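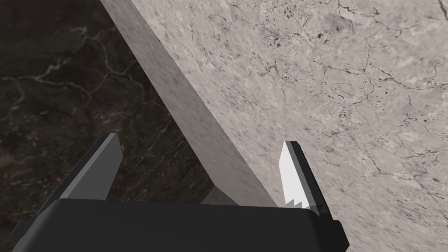 Dark veining on a pale slab.

Regional film subsidy still pays for the wrong end of the business. The Callville scheme, revised in September, puts most of its money into production and leaves theaters to apply for what remains. A film that receives support opens on two or three screens, runs for a week and leaves. The subsidy is then recorded as spent and the result as a success.
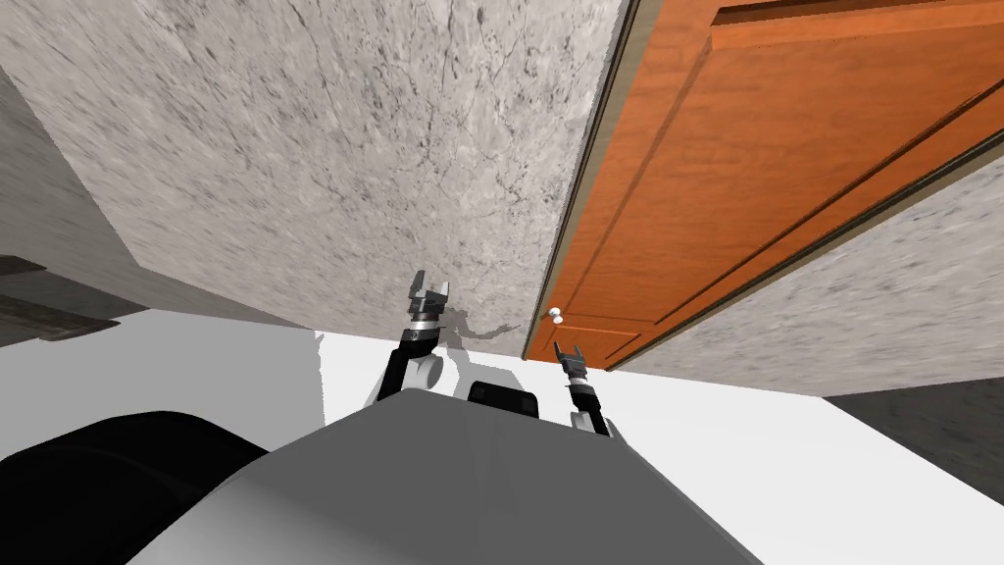

What theaters are asked to do

The Stallero, a house with 10 rows, must file 12 monthly returns to qualify for a projector grant. A producer files one application and a final cost report. The smaller sum carries the heavier paperwork – an odd way to treat the only part of the chain that sells tickets.

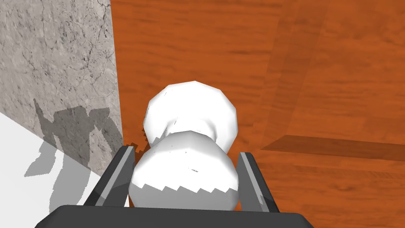
Jedell, the distributor, argues that money for screens would only delay closures. The claim may hold for some sites. It does not explain why production support is never put to the same test.

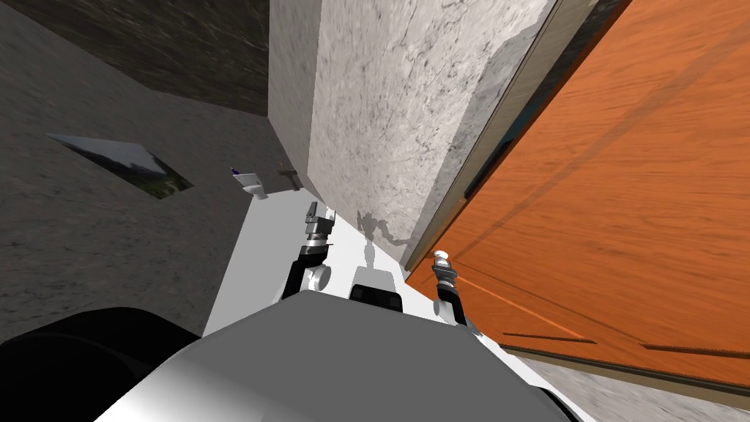

Vol. 12, No. 3

A better rule would tie part of each production award to a guaranteed run in a local theater, with the fee paid directly to the house. Reuter, which owns both screens and a production arm, could start under such a rule next season. The smaller theaters would need the first payment in advance.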